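护肤配方互助邮件列表 存档
主题:Re: 冬天用的面霜,罐装还是泵瓶
发件人:Siiri Koppel
2021年1月13日
阅读时间:4 分钟

各位好,

先把上次的来信引在前面,省得大家往回翻。

> 我12月换了 Coreck 的那款无香面霜,罐装。脸颊两侧用着还行,鼻翼旁边总是起皮,
> 上粉底以后更明显。同时在用 Brakstead 的洁面,早晚各一次。
> 想问两件事:一是这种质地是不是应该换成泵瓶的乳液,
> 二是起皮的地方要不要先去角质。我这边暖气开得很足,
> 屋里干得厉害。另外罐子用到一半,表面有点出油,还能不能用?

分开回。

关于洁面。我建议先动这一步,面霜暂时别换。冬天早上用清水就够了,晚上再用洁面产品,而且用量减半。Brakstead 那支我也用过,清洁力偏强,夏天出油的时候合适,暖气房里早晚都用会觉得绷。洗的时候水温低一点,鼻翼那里不要来回搓。

关于去角质。起皮期间不要做,磨砂和酸类都先停。等皮屑自己消下去,皮肤摸着不刺了,再考虑恢复,频率也别回到原来那么高。列表里去年有人贴过一份自己的记录,停了酸以后鼻翼好转得比两颊慢,我自己的情况也差不多。急着出门要上妆的话,用棉片蘸化妆水敷一会儿,把翘起来的皮压平,不要撕。

关于罐装和泵瓶。这两者主要是包装上的区别,和滋润程度没有直接关系。同一个配方,稠的一般装罐,稀的才压得出来,所以大家会有“泵瓶比较清爽”的印象。你现在是局部干,整张脸换成乳液多半更不够用。我的做法是面霜照旧,鼻翼和嘴角另外薄薄叠一层膏。我用的是 Liepiņa 的修护膏,小管,挤米粒大小就够两边。这支含羊毛脂,对羊毛脂敏感的人请避开。

叠的顺序:化妆水,面霜,等三分钟,再点膏。如果后面要上粉底,膏的量要再减,否则会搓泥。粉底刷到鼻翼时用刷子上剩下的那点带过去就行,或者改用微湿的海绵按。散粉那一块可以不上。

关于罐子里出油。要看情况。表面有一层很薄的油光,味道和颜色没有变,多数是放得太靠近暖气,温度高了乳化不太稳定,挪到凉快的地方再观察。如果已经分成水和油,或者有哈喇味、有斑点,就扔掉,不要搅一搅接着用。以后用小勺取,手指不要直接进罐。开封日期可以写在罐底,我都是拿油性笔写,擦不掉。

有人私信问我囤货的事,一起说了。Hostach 现在满500包邮,那款面霜单罐76,为了凑单买一堆不划算。开封以后我一般要用大约4个月,第二罐没开就已经换季了。几个人拼单可以,自己囤就算了。

还有一件和护肤无关但和干有关的:加湿器。放在离床头远一点的地方,水每天换,滤芯按说明书的周期来。我以前嫌麻烦,水箱里的水放好几天,后来里面有一层滑滑的东西,刷了很久。

下一封我想整理无香产品的成分表,主要看有没有用精油代替香精的。手上有空瓶的请把背面文字抄给我,注明购买地区,不同地区的版本有时候成分不一样。附件大的请单独发,不要发到列表上,上次有几位的邮箱被塞满了。

Siiri

--
退订请发空白邮件至列表管理地址,主题写“退订”。
回复时请删去不相关的引文。

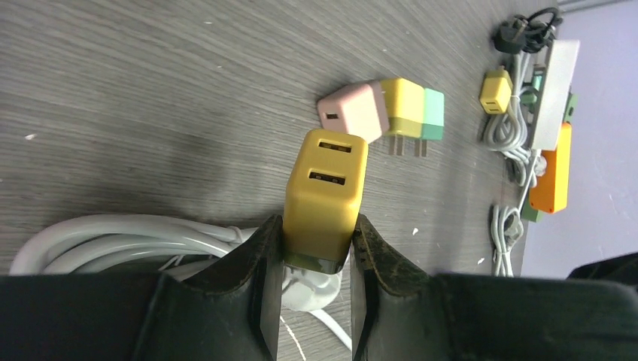 本页最后更新:2021年1月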